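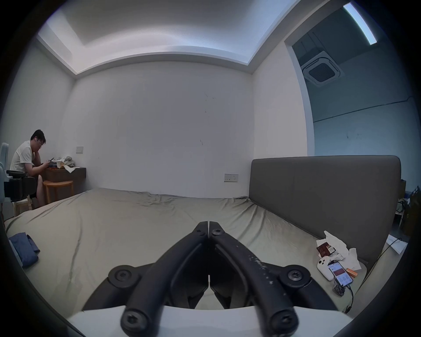
Alen: Teaching a Gripper to Tidy Up
Final report, spring project group
Tomomi Oda, Masanobu Nomura, Sarita Kushwaha

When we signed up for the project course we had big plans for a robot that could clean a whole apartment, and our adviser, Yoon-hee Han, very kindly let us talk for a full hour before asking which object we would like to start with. We picked socks. By May we had moved on to chargers, wrappers and game controllers, and Alen (named after the first folder Masanobu made on his laptop) had grown into something we're all quite fond of.

Our method was to carry the gripper by hand through ordinary rooms and record each pickup, so that the arm back in the lab could learn from our motions. We collected 700 recordings in 17 rooms, and threw out 29 where the fingers were hidden from view -- a painful evening, that one.

Soft things went better than we expected. Thin, flat things were hard, and foil was the worst, as the fingertips tended to push it along the sheet. Sarita rewrote the closing motion 3 times, and the last version is the one we handed in. Next semester we'd like to try rubber tips, and Sayaka Sasaki has already offered to cut them for us.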